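Wanted: People Who Eat Lunch at Their Desks (and People Who Don't)

Paid participants needed for the Sayce Lunch Study, Lindley campus

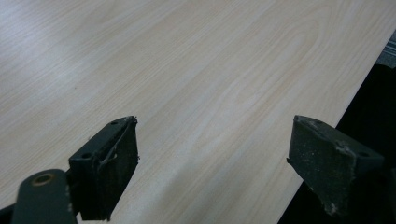
The Sayce Lunch Study is looking for 90 adults who work in an office, a shop, a spare bedroom or anywhere else that has a lunch hour, at least in theory. We want to know what you eat in the middle of the day, where you eat it, and what else you're doing at the time. If the answer is "crackers, over the keyboard, while on mute," you're the person we had in mind when we wrote the grant. You'll keep a diary for 19 working days and come to see us twice. Part of each visit is a meal at a table, a pale one with a wavy wood grain and a straight front edge, and for some of you that will be the first table in a while that wasn't also holding up a monitor. The rest of the visit is forms. We're sorry about the forms.

Why we're asking

Last year we sent out a short survey on workday eating and got 1,283 replies, which was a lot more than we had planned to read. Most people said they took a proper lunch break. Most people also said, nine questions later, that they had answered email during it. We'd like to look into this more closely, with a smaller group and better questions.

The survey told us what people think they do. The diary should get us nearer to what they do, provided they fill it in at the time and not in the parking lot before the second visit. We can tell. The entries are all in the same pen.

Who can take part

You should be 18 or older, work at least four days a week, and live or work close enough to Lindley to get here without resenting us. Day shifts only for this round. A night shift study is planned for the spring if the funding comes through, and you're welcome to put your name down for it now.

You don't have to eat well. Please don't start eating well for our benefit. In the pilot, several people discovered lentils the day before the diary began and dropped them again the day after it ended, and that part of the data is of interest mainly to lentil growers.

We can't take you if you have a food allergy that means you need an emergency injector, if you're on a diet set by a doctor, or if you work for a company that sells packaged lunches. If you're not sure, ask. Vegetarians, vegans, fussy eaters and people who only like beige food are all fine.

What you'll do

First visit: 90 minutes. We explain the study, you sign the consent form, you answer questions about your job and your sleep, and then you have lunch. There's a choice of three meals. The soup is better than it sounds on the menu.

Diary: 19 working days. Each day you write down what you had, when you started and stopped, where you were sitting or standing, and whether you were doing something else. It takes a few minutes. You can use the paper booklet or the Jumik app on your phone. The app sends one reminder, at 2 p.m., and it's a bit smug about it. You can turn the reminder off but we'd rather you didn't.

If you skip lunch, write that down too. A skipped lunch is still an answer. So is a birthday cake in the break room, and yes, we'll want to know how many slices.

Second visit: also 90 minutes, with the same lunch as before and a short interview. The interview is recorded, sound only. We'll ask about your diary, your workplace and what would have to change for you to take a longer break. "My boss" is a popular reply and we have a box for it.

What you'll get

We pay up to 700 dollars in total: 150 after the first visit, 350 when the finished diary comes in, and 200 after the second visit. If you drop out, you keep whatever you've earned up to then. Both lunches are free. Bus fare is paid back if you bring the receipt, and parking behind the Durkden Building costs nothing, though the spaces were plainly drawn for smaller cars than anybody drives now.

You'll also get a summary of your own diary at the end. Some people find it useful. One person in the pilot asked us not to send it.

Your information

Your name is kept apart from your diary and your interview. Your employer isn't told that you're taking part, and won't hear from us about the cake. You can leave the study at any time without giving a reason, and you can ask us to delete what you've sent in until we start the analysis in March.

How to apply

Pick up an application card at the front desk of the Durkden Building, or call the desk between 9 a.m. and 4 p.m. and ask for the Lunch Study. Tell us what you do for work, which days you work, and what you had for lunch yesterday. The last one isn't a test - we use it to check that we have a mix of people and not 90 salads.

We answer everyone, usually within a week. Please don't call between noon and 1 p.m. We're at lunch, and given the subject we feel we have to be.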